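Home | Notebook | Glazes | Kiln log | Stores | Contact

2019-01-02
Entered by Corentin Rolland

First entry since the break. Workshop was at 11 degrees when I got in and the slip bucket had a skin on it. Sieved it twice through the 40 mesh and put the lid back on properly this time.

Main job is the crazing on the Driridley order. Florian Charpentier wants an answer before February so that he can tell them whether the second batch will be the same recipe or not. The bowls went out clean and came back with fine lines all over the inside, mostly in the bottom third. The outsides are fine. I had put it down to the clay being underfired, but the cones from that firing are bent where they should be, so I'm less sure now.

Things that changed between the good batch and the bad one:

New bag of feldspar from Besson. Same name on the label, different sack.
Glaze poured thicker on the insides. My doing.
Kiln opened early, at Florian's request, as the van was waiting.

The third one is the easy thing to blame and I don't want to stop there. Opening early might start the lines but a glaze that fits the body ought to put up with some of that.

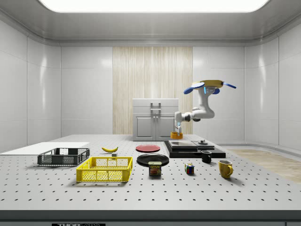

Plan is a small line blend. Base recipe at one end, base plus extra silica at the other, and steps in between. Tiles cut from the Wositz body, the same as the order. I have 32 tiles biscuit fired and on the shelf behind the wedging bench, which is enough to do thick and thin of each step with spares. Marking them on the back with iron oxide and a fine brush. Pencil burns off, as I found out again last autumn.

Weighed the dry materials this morning. The small scale drifts if the door is open, so door shut and heater off while weighing. Checked it against the brass weights before and after. The old feldspar is nearly gone, just enough left in the tub for a control. Please do not use it for anything else. It has tape round the lid with my initials.

Mixed the first end of the blend and let it stand over lunch. It settled hard, worse than I remember. Added a pinch of Epsom salts dissolved in warm water and it came back to something usable. Wrote the amount on the jar.

Florian rang at two. Driridley will keep the crazed ones for display if we replace them, and they would still like the full 56 in the second batch. I said nothing gets glazed for them until the tiles are out and have been through the hot and cold test. He wasn't pleased but he agreed.

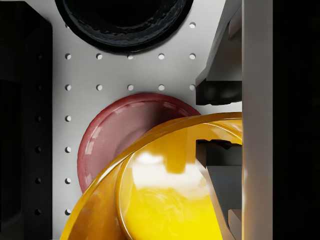 Hot and cold test as before: tiles in the oven, then straight into iced water, dry, ink over the surface, wipe, look with the loupe under the bench lamp. Repeat three times. Last year's notes skip the ink on the first round and I think that was a mistake, as we can't tell now which lines were there from the start.

The Bamwood kiln is free tonight. Setting the slow programme, with a hold at the top, and leaving it shut until it is under 100. I've put a note on the lid. If anyone needs shelves from it they can wait.

Also noticed the middle element looks saggy on the left side. It still works. Order a spare with the next lot of cones.

To do:

Second end of the blend, then the steps by volume with the syringe
Ring Besson and ask whether the feldspar comes from a different source now
Find the firing sheet for the good batch, I think Florian has it
Descale the kettle

If the old feldspar control crazes as well then the sack isn't to blame and I'm back to thickness.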